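Home | Features | Food | House | Archive | Subscribe

Filed under: House & Habits

The Drawer of Small Hardware

Every household I have ever lived in has kept a drawer of fasteners, and every one of them has been useless. Mine holds the leftovers from a Fidance bookcase, a Wokow bed and a desk bought secondhand in November with two legs attached and two in a bag. I have moved this drawer's contents through 5 apartments. Not once has a screw in it fit the hole I needed filled.

The flat-pack people are to blame, though I say so with affection. They taught a generation to build furniture with a bent piece of steel the length of a finger, and we took it to mean we were handy. My grandfather owned a lathe. I own eleven hex keys, nine of them the same size, and can find them only when I'm looking for the scissors.

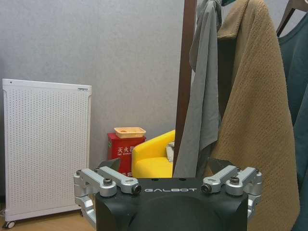 The hex bolt deserves better than the company I've kept it in. A slotted screw lets the driver wander off across your tabletop, and a cross-head chews itself smooth the moment you lean on it. The hex socket just sits there and takes the turn. Serious builders know this, and they don't hide it either: the dark bolts on those silver link arms are right out where you can see them, at the joints, like buttons on a good coat. On my bookcase they are covered by little plastic caps in a shade called Driftwood, which matches nothing in the house, least of all the bookcase.

I once tried to reform. I bought a Lashari cabinet with 400 tiny drawers' worth of ambition and labeled the first row. Washers went in with washers. By evening I had a pile left over that answered to no name, and it went back in the kitchen – next to the batteries that may or may not be dead.

A friend swears by Odar jars, screwed by their lids to the underside of a shelf. I admire the idea. It would take four screws.

Comments

mapleandrust: Nine the same size? Luxury. All of mine are one size too small.

tern_lane: The jars work fine until you're tall.

K. in the basement: Throw it all out. You will need one of them the next morning, but throw it out.

Nov 20, 2008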